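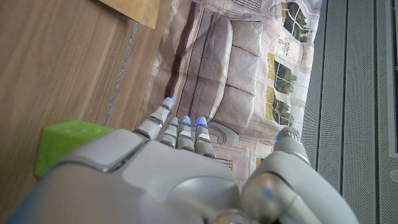

I spent Saturday afternoon at the Wokeo open day in Bivstead, and I could happily have stayed till they locked up! Kamlesh Saxena was running the table demo and let us stand as close as we liked — close enough to see the little blue lights on the fingers.

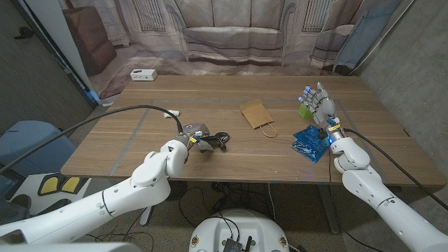
BIVSTEAD, January — What I loved was how ordinary the things on the table were: a brown paper bag, a green block, a blue packet. Kamlesh took questions for ages (mine were daft, he was kind). Doors open again next month, from 2 till 6, and it's free.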